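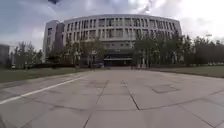
Outdoor Robot Runs: Your Questions

We love getting ground robots outside, and we want more groups doing it. These are the good practice rules everyone at Widside follows on open paving. The full Nuvstead field rules are longer, but this page covers what most teams ask us first.

Do I need a spotter if the robot drives itself?
Yes, always. One person watches the robot and one watches the area around it. The spotter carries the stop remote and does nothing else – no laptop, no phone calls.

How fast can we go?
Walking pace on shared paving, and slower near doors. Set the limit in the drive software before you leave the lab. If you're running the Bednarek controller, lock the setting so it can't be changed mid-run.
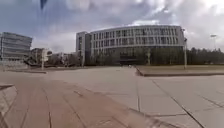
What about people walking by?
They have right of way, every time! The robot stops and stays stopped until they have passed. If someone wants to chat, great, park it first and tell them all about it.

What should we check on the ground?
Walk the route before the first run. Look for slab joints, covers, curbs and painted lines, and mark them on your route sheet. Lines and seams are wonderful for checking your heading, but low-slung robots can catch a wheel on a raised joint.

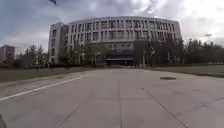
Can we run in gray or changing weather?
Cloudy is fine, and the soft light is often kinder to cameras than full sun. Stop for rain unless your robot is rated for it. Wipe the lens before each run and write the sky conditions in the log.

How many test stops are required?
We ask for 3 clean stops in a row from the remote, at the speed you plan to use. One miss and you start the count over.

How long do we keep logs?
Keep the last 2,000 entries on the robot and copy everything to the Jostetti archive at the end of the day. Our own archive is now over 2,688 runs, and new teams are welcome to dig through it.
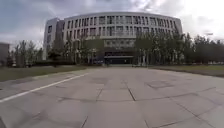
Paved approach to the main entrance, with lawn on both sides.

Who signs off on a new route?
Your site lead, after walking it with you. Bring the route sheet and a charged remote.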